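Druna garment steamer, four months of use

I bought the Druna in November, when my old iron started to leave brown spots on white things. I live in a small apartment in Jodport and I have no place for a full ironing board, so a steamer looked like the right choice. It cost 249, and for this money I expected a serious machine.

First, the good things. The water tank is easy to take out and it has a wide opening, so I can fill it under the kitchen faucet without a funnel. The steam is strong. On cotton shirts with deep wrinkles I need two passes, for linen three or four. Viscose and thin polyester are done almost at once. My neighbor Nele Janssen borrowed it for a weekend to do her curtains while they were hanging, and she returned it with a jar of plum jam, so I believe she was satisfied.

The heating is slower than the box says. In the morning, when I am in a hurry, I turn it on before I make coffee and then it is ready when I am. 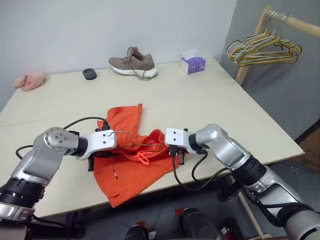
Collars and button rows are the weak point. With steam only, a collar never gets the sharp edge that an iron gives. The Druna comes with a small pressing pad that you wear on your hand like a mitten, and it helps a little, but my fingers became too hot after a minute. Now I put a folded towel inside the pad – this works better. For pleated trousers I still go to the dry cleaner on Espinoza Street.

I also want to say something about the hose. It is stiff when cold and it likes to turn back to the shape it had in the box. After some weeks it became softer. The hook for hanging it is plastic, and mine already has a small crack near the screw. I wrote to the customer service and a woman named Yolotzin Escobedo answered me the next day. She sent a new hook without asking for the receipt. I was surprised in a good way.

Before this one I tried the Unel, which my sister owns. The Unel is lighter and better for travel, but it spits water drops on the fabric when you hold it low, and on silk this leaves marks. The Druna did this to me only once, when I filled the tank over the line.

Our water here is hard, so I use distilled. The manual asks you to clean the inside with vinegar every two months. I did it once and it took most of an evening, with the rinsing.

I give it 4 out of 5. If you wear mostly formal shirts, keep your iron also.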